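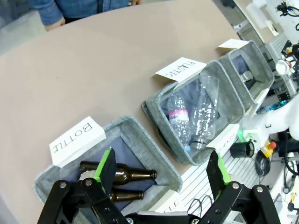
**tinplate_ox** wrote:

Okay but how do you know it's reading the cards at all? I've seen a lot of "the policy follows the label" claims and most of them fall over as soon as somebody moves the label. If there's already a bottle in the bottle bin, the arm has a much easier clue than a word on a folded card. I'd want to see that ruled out before I get excited about the sorting numbers.

---

**wristcam_hobo** wrote:

Fair, and it's pretty much the question I started the thread to ask, so let me back up and give the whole setup.

We're doing a sorting task at Brikeck. Felt bins on a table, a word on a card behind each one, the arm gets handed an item and has to put it in the right bin. The policy sees the wrist camera only. No overhead view, no depth, nothing from the side. Training runs through Plotbridge with mostly stock settings (I changed the image crop and the action chunk length, that's it).

First round was 200 demos with the bins always in the same order. It looked great and meant nothing, of course, because it had memorized "glass goes near, can goes far." We shuffled the bin order at test time and it fell apart right away.

Second round we shuffled the order between demos and collected until we had almost 600. Now with a shuffled order it gets the item in the right bin 62 percent of the time. I was really happy with that for one entire evening!

Then I did the test tinplate is asking about. Moved the cards, left the contents alone, so the card says one thing and the stuff in the bin says another. It went with the card 17 percent of the time. The rest were either matches to what was already lying in the bin or plain misses.

So my question: is that a failed method or a method that learned something different from what I wanted?

---

**tinplate_ox** wrote:

Ha, okay, you beat me to it. Credit for posting the bad number.

I'd call it failed if your claim is label following. If your claim is sorting, it's a decent sorter that uses look-alikes. Those are different papers.

---

**mossy_encoder** wrote:

I'm going to disagree a little. Look at it from the wrist. The cards stand on the back rim and the words come in upside down from that side, and when the fingers are spread you've got pads poking into the view on both sides too. Meanwhile a brown glass bottle against a dark lining is a big fat signal. Any network with a normal training loss is going to grab the bottle first. I don't think that tells you it *can't* read the card, only that you never made it need to.

What fraction of your demos had empty bins?

---

**wristcam_hobo** wrote:

None. Every demo started with something in the bins. I know, I know.

It came from how we were collecting - we'd drop an item, reset the arm, and go again, and emptying the bins each time felt like a waste of the operator's afternoon. It's the kind of thing you decide in the first hour and then never look at again.

---

**felt_and_solder** wrote:

We went through almost the same thing with the Rizvi rig last winter, with parts trays instead of recycling. What fixed it for us was conflict demos. You don't only empty the bins, you deliberately put the wrong stuff in them and have the operator follow the card anyway. Tray full of washers, card says SPRINGS, spring goes in with the washers. Operators hate it and keep making mistakes, so check your recordings before you train on them.

We never got the card-following all the way up but it was a huge jump compared to only clearing the trays.

---

**mossy_encoder** wrote:

Conflict demos are good for the test but I'm wary of training on them for this task. In real life the contents and the label agree nearly all the time. If you teach the arm to ignore contents completely, you're throwing out information you'd want on the day a card falls over.

---

**felt_and_solder** wrote:

Sure, if you want a product. I read the first post as wanting to know whether a wrist-only policy can follow text. For that question you need the contents to be useless.

---

**wristcam_hobo** wrote:

Yeah, it's the second one for now. Product can come later, or never, we're a small group.

Something I should add. The approach path matters way more than I expected. In the demos where the operator came in high and slow, the card was readable for a good stretch before the drop. Where they came in low, the card was barely in view and the decision was pretty much made already. I haven't split the results by approach height yet, but when I scrub through the rollouts the low ones look worse to me. Take that as a feeling, I haven't measured it.

---

**quietload** wrote:

Longtime lurker. Why not just add an overhead camera? Seems like a lot of pain to make one small camera do everything when a second one is cheap.

---

**wristcam_hobo** wrote:

Because then the question goes away and so does my project, haha. But more seriously, the people we're hoping to hand this to want to roll the arm up to different tables, and a fixed camera has to be put up and lined up again each time. With the wrist one it travels along with the arm.

---

**tinplate_ox** wrote:

quietload's point isn't dumb though. I'd at least run the overhead version as a baseline. If the two-camera policy *also* prefers contents over cards, then your 17 percent has nothing to do with wrist view and everything to do with the demos. Right now you can't separate those. That would be my first reviewer comment.

---

**wristcam_hobo** wrote:

Ugh. Yes. Okay, that goes on the list.

---

**mossy_encoder** wrote:

Also, are you using the Jernberg split or your own? If PLASTIC and BOTTLE are both label words, you've got a language problem sitting on top of the vision problem. A plastic bottle is a bottle! I'd be confused too.

---

**wristcam_hobo** wrote:

Own split. And oh boy, the bottle thing. We mean glass when we say bottle. The policy never gets a sentence, it only has the cards, so in my head the words were just shapes to tell apart. But the vision backbone was pretrained with text, so maybe it does "know" that a plastic water bottle is a bottle and gets pulled that way. I did see plastic go into the glass bin more than the other way around. I'd been blaming the clear plastic for being hard to see.

---

**felt_and_solder** wrote:

Easy to check. Swap the word to GLASS and rerun the same test with no retraining. If the mix-ups move, it's the language prior. If they don't, it never cared about the word.

---

**tinplate_ox** wrote:

Not that easy. No retraining means GLASS is a word it has never seen in this setup, so a change could just be novelty. You'd want a nonsense word as a control. Run BOTTLE, GLASS, and something like BLORT, same item order for each.

---

**felt_and_solder** wrote:

Okay, yes, do the BLORT one. I stand corrected and I also want to see an arm confidently file something under BLORT.

---

**quietload** wrote:

Dumb question maybe, but what about turning the wrist image around before it goes into the network? Then the words are right side up at least.

---

**mossy_encoder** wrote:

Not dumb. If the backbone's text ability comes from upright text, flipping the input by 180 degrees could help for free. But then your gripper is hanging down from the top and the whole motion is reversed in image space, so you have to retrain the action part. Fine-tuning should soak that up. I'd try it with the data you already have, before collecting anything new.

---

**tinplate_ox** wrote:

I'd bet against it. The words are small in view and I think resolution hurts more than rotation. What are you downsampling to?

---

**wristcam_hobo** wrote:

Whatever the Plotbridge default is, plus my crop. And now that you ask, my crop takes a slice off the top of the image, where the farther cards tend to be on a low approach. So that might be a very boring answer to a chunk of this.

Plan for the next round, in this order:

1. Same data, no crop, same card swap test
2. Same data, image rotated, retrain
3. The word test with the BLORT control
4. New demos with empty bins, and a smaller set with conflicting contents
5. Overhead baseline for tinplate

The first one is training now. I'll post the swap number whichever way it goes, probably after 9 pm when the machine frees up.

---

**tinplate_ox** wrote:

Log the approach height while you're at it. You'll want it later and it costs nothing.

---

**wristcam_hobo** wrote:

Already in the joint logs, I just have to pull it out. Will do.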